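지난번 판에서 4절이 너무 불친절하다는 얘기를 들어서 이번에 통째로 다시 썼어요. 1~3절(펌웨어, 보정판, 계정)은 그대로니까 거기까지 끝낸 분만 이어서 읽으세요!

## 4. 가정집 테이블에서 수집 세션 돌리기

우리 방법의 핵심은 한 줄로 줄이면 이거예요. 손에 든 Dradar 그리퍼로 사람이 상자 정리를 하고, 그 손목 시점 영상과 궤적만으로 정책을 학습시킨다. 논문 초고에서는 이걸 Seyoum 방식이라고 부르고 있고요(Berhanu Tsegaye가 붙인 이름인데 저는 아직도 입에 안 붙어요). 로봇 팔은 평가할 때만 쓰니까, 수집하는 동안 신경 쓸 건 손과 조명과 물건뿐입니다.

### 4.1 테이블 준비

1. 테이블 위에 무늬 있는 천을 한 장 깝니다. 체크무늬가 제일 잘 먹혀요. 민무늬 흰 상판만 있으면 위치 추정이 자꾸 미끄러지는데, 격자 무늬가 깔리면 특징점이 확 늘어나거든요.
2. 얕은 종이 상자를 천 위에 올립니다. 인쇄가 있는 상자도 괜찮아요.
3. 물건을 상자 안팎에 섞어 놓습니다. 담뱃갑이나 휴지처럼 각진 것, 케이블처럼 모양이 변하는 것, 납작한 것을 골고루요.
4. 배경은 치우지 마세요. 의자든 냉장고든 그냥 두는 게 맞습니다. 저는 처음에 집을 스튜디오처럼 만들어 놓고 찍었다가, 다른 집에서 성공률이 뚝 떨어지는 걸 보고 꽤 속상했어요.

> **참고** 상자 위치는 에피소드마다 손바닥 하나 정도씩 옮겨 주세요. 계속 같은 자리에 두면 정책이 상자를 안 보고 자리를 외워 버려요.

### 4.2 케이블 집기

케이블은 따로 절을 뺄 만큼 까다로워요. 데이터가 제일 많이 버려지는 물건이기도 하고요.

1. 케이블을 몇 번 감아서 가운데를 타이로 묶습니다. 풀린 케이블은 7절의 다른 과제예요.
2. 턱을 벌린 채로 묶음 위에서 잠깐 멈춥니다. 속으로 하나, 둘 세는 정도면 충분해요.
3. 감긴 부분과 타이를 함께 잡는다는 느낌으로 내려갑니다. 커넥터 쪽을 집으면 들어 올릴 때 묶음이 빙 돌아요.
4. 천천히 닫고, 패드가 눌리는 느낌이 오면 더 조이지 마세요.

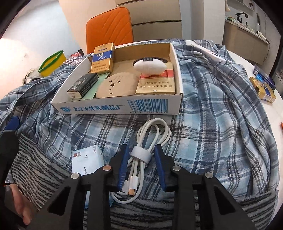

2번의 멈춤을 빼먹는 분이 정말 많아요. 저도 손이 급한 편이라 처음엔 그랬고요. 그런데 멈춤 없이 바로 내려가면 학습된 정책이 물건 위에서 망설이지 않고 그대로 박아 버립니다. 사람은 중간에 손끝으로 슬쩍 고치는데 정책은 그 미세한 수정을 잘 못 배우더라고요. Dwight Després가 멈춤이 있는 데이터와 없는 데이터를 나눠서 학습시켜 봤고, 케이블 과제만 놓고 보면 성공률 차이가 18퍼센트포인트였어요. 잠깐 멈추는 값치고는 엄청 크죠?

> **주의** 천까지 같이 집혔으면 그 에피소드는 버리세요. 중간에 놓고 다시 집는 장면이 들어가면 Jaltine 필터가 성공으로 잘못 분류하는 경우가 있어요.

### 4.3 상자 안에서 집고 놓기

이제 본격적으로 상자 안입니다. 여기서는 턱 폭보다 벽과의 거리가 문제예요.

1. 세워 둔 물건부터 시작합니다. 눕혀 둔 건 나중에요.
2. 손목을 살짝 기울여서 한쪽 패드가 먼저 상자 안으로 들어가게 합니다. 양쪽을 동시에 넣으려고 하면 상자가 밀려요.
3. 상자 벽에 패드가 닿아도 놀라지 말고 힘만 빼세요. 가벼운 접촉은 오히려 좋은 데이터입니다.
4. 물건을 옮긴 뒤에는 그리퍼를 상자 테두리보다 위로 완전히 올리고 나서 옆으로 움직입니다.
5. 놓을 때는 바닥에 닿은 다음에 턱을 엽니다. 떨어뜨린 에피소드는 실패로 표시해 주세요. 결과적으로 제자리에 들어갔어도요!

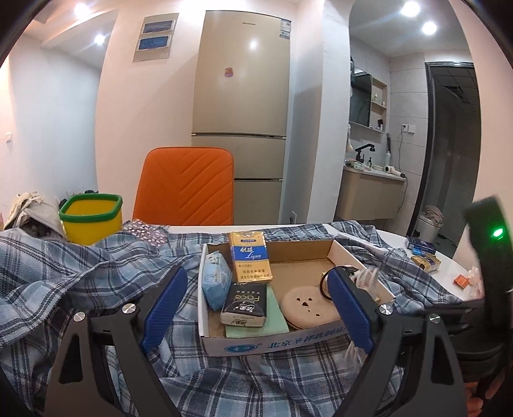 벽 근처 물건은 욕심내지 않는 게 좋아요. 얇은 고리나 구겨진 비닐 같은 건 3번까지만 시도하고 안 되면 다음 에피소드로 넘어갑니다. 실패가 길게 이어진 영상은 용량만 먹고 결국 학습에서 빠지거든요. 그리고 구겨진 비닐은 매번 모양이 달라서, 같은 물건이라도 라벨에 ‘변형’ 표시를 꼭 켜 주세요.

상태 표시등이 녹색이 아니면 기록이 안 되고 있는 거예요. 저는 이걸 모르고 오후 내내 허공에 대고 정리를 한 적이 있습니다. 시작 전에 한 번, 중간에 한 번 곁눈질로 확인하세요.

### 4.4 얼마나 모아야 하나

집 한 곳에서 길게 찍는 것보다 여러 집에서 짧게 찍는 쪽이 나았어요. 최종 학습에 쓴 건 57개 가정에서 모은 3,378개 에피소드고요. 케이블처럼 변형되는 물건은 집 수를 더 늘렸을 때도 성적이 계속 올랐는데, 각진 상자류는 꽤 일찍 평평해졌습니다. 그러니 시간이 모자라면 각진 물건을 줄이고 케이블을 더 찍어 주세요.

### 4.5 세션 마무리

1. 턱을 완전히 벌린 상태로 두고 기록을 멈춥니다.
2. Prometness 앱에서 업로드를 누르기 전에 첫 에피소드와 마지막 에피소드를 직접 재생해 봅니다.
3. 패드에 보풀이 붙었으면 마른 천으로 닦아 주세요. 알코올은 쓰지 마시고요, 고무가 금방 뻣뻣해져요.
4. 물건 목록을 적습니다. 상표까지는 필요 없고 ‘담뱃갑, 노랑’ 정도면 됩니다.

업로드가 멈추면 앱을 지우지 말고 껐다 켜기만 하세요. 지우면 기기에 남은 영상까지 같이 날아갑니다. 그래도 안 되면 6.2절의 수동 복사 순서로 가면 되고, 보정값은 다시 잡을 필요 없어요.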